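Chore robots still slow going, Plitus crew says

Can a machine do the dishes yet. Short answer from the people building one is no, not the way you or I would. Longer answer is that it can do bits of it, some days, if you set the table for it first.

Plitus, the small outfit that took over the second floor of the old Sastry building in March, held an open evening Thursday for neighbors and a few shop owners. Coffee, folding chairs, a slide show that would not start until somebody swapped the cable. Fifty people signed in at the door.

The company wants to sell an arm that does small kitchen jobs. Moving bowls, bringing a bottle over, putting a pan back where it lives. Not cooking. Liette Boychuk, who runs the place, was firm on that and got asked it again anyway, twice.

"People come in thinking dinner," she said. "We are thinking about the counter after dinner."

Her numbers from last month: 145 tries at a pick-up-and-put-down job with kitchen things, 31 of them finished with no person stepping in. She put both figures on the same slide and left it up for the questions. The rest were stopped early, dropped, or ran out the clock. A try gets two minutes.

Aldo Testa, who owns the hardware store on the corner, wanted to know about shop work. He has a back room full of returns that need sorting and a high school kid who does it Saturdays. Would a machine do it cheaper? Not this year, Boychuk told him. Cardboard boxes all one size, maybe. A bin with a hose, a hinge and half a bag of grout in it, no.

Testa said fine, the kid stays.

Mirko Bassi, who used to manage the dish room at the Rimuvau hotel, was harder on them. His old crew could clear 3,000 pieces on a banquet night, he said, and the plates come back with gravy on and forks stuck underneath. He asked how the arm would do with that. Software lead Nazareno Colombo said it would do badly. Bassi seemed to like the answer and stayed for the rest of it.

Most of the complaints from the staff side were about seeing, not gripping. Clear things are the worst of it. A camera finds a mug easy enough, Colombo said, but with glass it gets whatever is behind the glass plus a lot of glare, and up close it gets even less to go on. Steel is not much kinder - it throws light back and the bright spots shift when the arm does. They have tried lowering the lamps. They have tried a differnt tabletop. Both helped a little, he said, and neither one is something you can ask a customer to do at home.

Speed came up too. Boychuk won't quote one. She said a person is faster at every single job on the list and will be for a good while, and that a slow machine might still be worth having for someone who can't stand at a counter for long.

That was the point for Brynhildur Lykkegaard, who came with questions about her mother's apartment. She wanted to know who you call when it drops something. There is no phone line yet. Boychuk wrote that down.
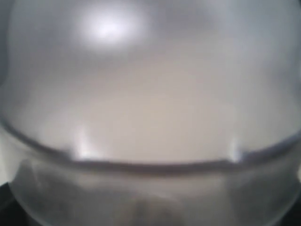
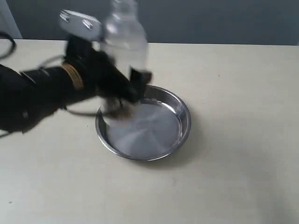
Glass is where the company says it will spend the winter. Colombo wants the arm to work out where a bowl is from very little, and the little he gets is things like a curved gray rim and a few white glints, with the rest a pale blur. He would also like it to be steadier carrying a clear plastic bottle near a steel pan, a job that puts two of his least favorite materials side by side. A second kitchen setup is planned with parts from Flurard, who make the shelving and will lend a cabinet with doors. Doors are a whole other problem, he said. No sale date has been set and no price either - Boychuk said she would rather be late then have one sitting unplugged in somebodys garage. Next open evening is in the spring, same floor, use the side stairs as the elevator is still out.

Recent items
Side street parking back to two hours
Hardware store extends Saturday hours
Sastry building elevator: repair put off again
Rimuvau hotel to redo banquet hall
Library looking for used board games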